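Paid trial participants wanted: Postari hand-held gripper kit

Reference 1244
Posted 04/07/2022

Sakemon is seeking adults to take part in a paid bench trial of the Postari, a two-finger gripper kit operated by hand. The Postari records how a person handles small household and office goods, and the recordings are used to program robot arms for light sorting and packing. The kit is due to go on sale to small manufacturers and teaching labs in October. Before then we need usage data from people who had no part in designing it.

No technical background is required. We are as interested in people who have never handled a tool of this type as in those who work with them daily.

What the work involves

Participants sit or stand at a white-topped table and operate one gripper in each hand. A task card names the item to be handled and where it is to finish. Typical items are phone cases, cutlery, markers, small cartons and folded cloths. Most tasks involve moving an item into or out of a tray, turning it over, or passing it from one gripper to the other.

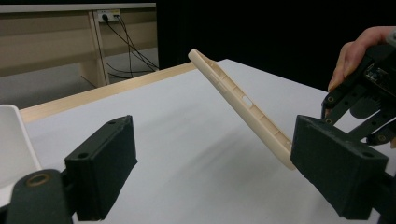
Thin and flexible items account for a large share of the task list. They are more difficult to hold square between the pads than solid blocks, and the pad material currently fitted to the Postari was chosen with them in mind. Participants should expect to drop things. A dropped item is logged and the task is restarted; it has no effect on payment.

Each session runs for three hours, including two breaks. Participants complete up to 40 tasks in a session, at their own pace. At the end of each session you will fill in a short form covering grip comfort, wrist strain, trigger force and visibility of the pads. Written comments are read by the design group and are as useful to us as the recordings.

Time commitment

Participants attend 6 sessions over three weeks. Morning and afternoon places are available. We can't accept people who are able to attend only part of the program, as we are measuring how handling changes with practice.

Equipment under trial

The trial unit is a pre-production version. The fingers, pads and linkages are in their intended final geometry, but the housing is open and the pads are consumable parts that will be changed between sessions. Opening and closing are entirely manual. There are no motors in the unit and no risk of powered pinching.

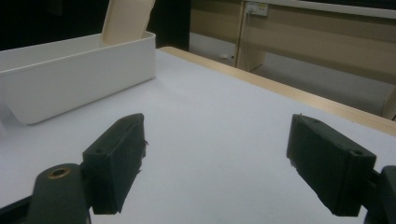
Pad wear is recorded separately by bench staff. Participants aren't asked to adjust, clean or repair the grippers, and should tell the session supervisor if a pad shifts or a screw comes loose.

A second pad set, supplied by Filali, will be fitted for the last two sessions. It differs in surface pattern only. You will not be told which set you are using until the trial has closed.

Who can apply

You must:
be 18 or over
have full use of both hands
have normal or corrected vision
be able to read task cards in English
have no current wrist, elbow or shoulder injury

Left-handed applicants are encouraged. Employees of Sakemon or Filali, and members of their households, are not eligible.

Payment

Participants are paid by the session, with a completion payment after the final one. Parking costs are reimbursed on presentation of a receipt.

Privacy

The grippers carry cameras that record the table, the items and, at times, your hands or the surrounding room. Sound is not recorded. Files are labelled with a participant number. A consent form will be sent before your first session, and you may withdraw at any time and keep payment for sessions already attended.

How to apply

Send your name, preferred hand and available times to Monique Masson, trial coordinator, quoting the reference above. Technical questions about the kit should be marked for the attention of Chiến Đàm. Shortlisted applicants will be invited to a 20-minute fitting to check hand size against the grip.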